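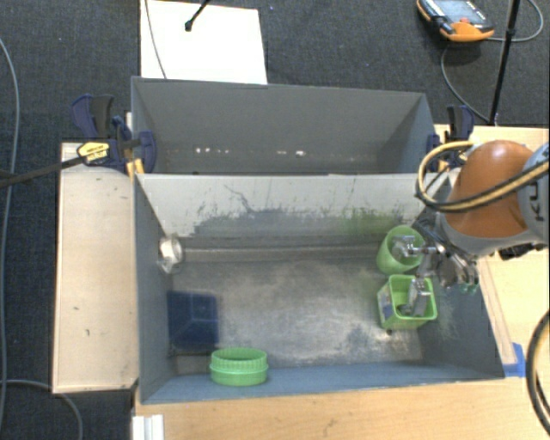
Fairweather layout, front bin: green cup and square container toward the back right, ridged green ring at the front wall, dark blue box and clear jar along the left.

Vamier Containers
README and data card, release 2

Summary

Vamier Containers is a table of measurements for small household containers: tubs, jars, boxes, cups, canisters, and the lids and collars that come off them. It covers 500 items and has 3000 rows, six per item. The table was made for work on packing and sorting, where the outside shape of a container matters more than what it was sold to hold.

Release 2 replaces the first release completely. Item numbers were reassigned and the two releases should not be joined.

Contents of the package

items.csv - one row per item, with group, form, color, and general notes
rows.csv - the measurement table, six rows per item
layouts.csv - bin layouts, with the items assigned to each
colors.txt - the color words in use and the order in which they apply
changes.txt - differences between releases
README.txt - this file

All files are UTF-8 with Unix line endings. Decimal separator is a period. Empty fields are empty, with no placeholder text. Column order is fixed within a release but may change between releases, so read columns by name.

What counts as an item

An item is a container together with any part that closes it. A jar with its lid is one item. A lid with no container is also one item, and is given the form "closure". Collars, rings, and outer bands are entered as closures too, whether or not a matching container is in the set.

Labels left on a container are treated as part of it. No labels were removed for this release. Where a label changes how the surface looks from one side, the items file says so in the notes column, with the side given relative to the seam or, if there is no visible seam, relative to the widest face.

Bags, pouches, and anything that does not hold its own shape when empty are excluded. So are containers too large to lie flat inside a bin.

Groups

The set is divided into two groups by how the items were obtained.

Giltberg: bought new as empty storage containers. These are mostly matched families in several sizes, and many of them nest. Closures in this group usually have a container to go with them.

Ruser: saved from household use, washed, and dried. Shapes are more varied, the matching is worse, and most of the labels are in this group. Some items have small dents or a worn rim. Damage is noted only where it changed a measurement.

The group column is there for filtering. It says nothing about quality, and the measuring procedure was the same for both.

Measurement conditions

Each item has six rows in rows.csv, one for each condition:

closed - all parts together, standing on the base
open - closure removed, standing on the base
side - closure removed, lying on the side, allowed to settle
inverted - closure removed, rim down
part - the closure alone, lying as it comes to rest
tilted - closure removed, base edge on the floor and rim against a wall

Conditions that cannot be met for an item still have a row, with the measurement fields empty and the column "valid" set to 0. A single-piece cup has no closed row with values, for example, and a closure has values only under "part". This keeps the row count per item constant. Filter on valid before taking means.

Columns in rows.csv

item - item number, three digits with leading zeros
condition - one of the six words above
valid - 1 or 0
length - longest horizontal extent, in millimeters
width - horizontal extent at a right angle to length, in millimeters
height - vertical extent, in millimeters
mouth - inner width of the opening, in millimeters, empty for closures
rim - thickness of the rim at its thickest point, in millimeters
mass - in grams, of the parts present in that condition
stable - 1 if the item stayed put after the bin floor was tapped, otherwise 0
note - free text, usually empty

Length and width were taken with the item in its resting position. For round items they should agree closely, and a difference usually means the container has gone out of round. Both values are kept as measured.

Mouth is measured at the narrowest point of the opening. On containers with a thick raised rim this can be well below the outer width, and the two should not be used in place of each other. For square openings with rounded corners, mouth is the distance between opposite flat walls, not the diagonal.

Rim is the hardest of the columns to reproduce. On rolled or folded rims the calipers can sit in more than one place. The reading was taken at the spot with the largest value that could be found twice in a row.

Mass and the light flag

Items with a closed mass under 50 grams carry a "light" flag in items.csv. For single-piece items the open mass is used, and for closures the part mass. The flag was added in release 2 after several users asked for a simple way to set aside containers that slide when touched. It is a cut on mass only and does not take the shape of the base into account.

Form words

The form column in items.csv takes one of these values: cup, tub, jar, box, canister, tray, closure, other.

The line between cup and tub is drawn by height. If the height is greater than the width of the mouth, the item is a cup. The same shape in a lower size of the same family may therefore be listed as a tub. Box means flat walls and corners, rounded or sharp. Jar is reserved for items with a neck or thread, in any material.

"Other" holds items that two readings of these rules put in different places. It is a small class and is best left out of any comparison between forms.

Color words

Color is a single word or a pair of words chosen from colors.txt. The first word is the family and the second, if there is one, is the shade. Clear items are entered as "clear" even if the closure has a color of its own. Items with a printed surface take the color of the base material where it shows, and otherwise the color covering the largest area.

Green is the most common color family in the Giltberg group. Light green and bright green were kept apart because merging them left too many items with the same form and the same color word.

Color words were assigned under the room lighting and were not checked against a reference chart. Dark blue, navy, and black are the ones most likely to be confused. Treat a difference between dark shades as weak evidence that two items differ.

Layouts

A layout is a list of items placed together in an open bin. The bins stand on a light wooden tabletop, one directly behind the other, and the layout file calls them "front" and "rear". The rear bin may be listed with no items.

Positions are given in words only: front, middle, or back, followed by left, center, or right. Left and right are as seen from the near side of the table. There are no coordinates. A position refers to the place where the item touches the bin floor, so a tilted cup is listed where its base is, even if its rim reaches over a neighboring cell.

Layout names are plain words. Fairweather is the mixed layout, with items of different forms and at least one closure lying loose. It is the one most often used for checks, as it has open containers next to each other and items resting near the walls.

Items against a wall are marked "wall" in the contact column. Items touching each other are marked "item". An item can have both marks, separated by a semicolon.

Known problems

Clear jars have the least reliable width values. The outer wall is hard to sight against the bin floor, and early readings were taken by eye. Calipers were used for all jars from February onward. Rows taken by eye are marked "eye" in the note column.

Some families in the Giltberg group have closures that fit more than one size. The closure was paired with the container it was sold with, which may not be the tightest fit.

The tilted condition depends on the wall. Values were taken against the long inner wall of a bin and will be slightly different against a short one. Cups with a wide taper move the most - their height under "tilted" should be read as a single case.

The stable column was filled in by hand tapping. The force was not controlled.

Suggested use

The table is suited to estimating how much floor space a mixed load of containers needs, checking size rules for sorting, and picking items that can or cannot sit inside one another. For nesting, compare mouth with the length and width of the candidate under "open", and allow for taper by hand. Taper is not a column in this release.

It is not suited to estimates of volume. No container was filled, and wall thickness was recorded only at the rim. Products of length, width, and height will overstate the capacity of any round or tapered item.

The items are not a sample of what is sold or thrown away in any place. Shares of form, color, or group in the table should not be quoted as if they were.

Care of the physical set

The items are stored by group, with closures on. Before measuring, each one is wiped with a dry cloth and left open until it reaches room temperature. Loose closures are kept flat in trays, ridged side up, and must not be stacked under jars.

If an item breaks it is retired. Its number stays in items.csv with the status "retired", its rows remain valid, and the number is not given to anything else within the release. Replacements get a new number even when they look the same.

Changes planned for the next release

A taper column, taken from the base width and the mouth.
Separate rim readings for corners and flat sides on square containers.
A second color column for closures.
Repeat width readings for all rows marked "eye".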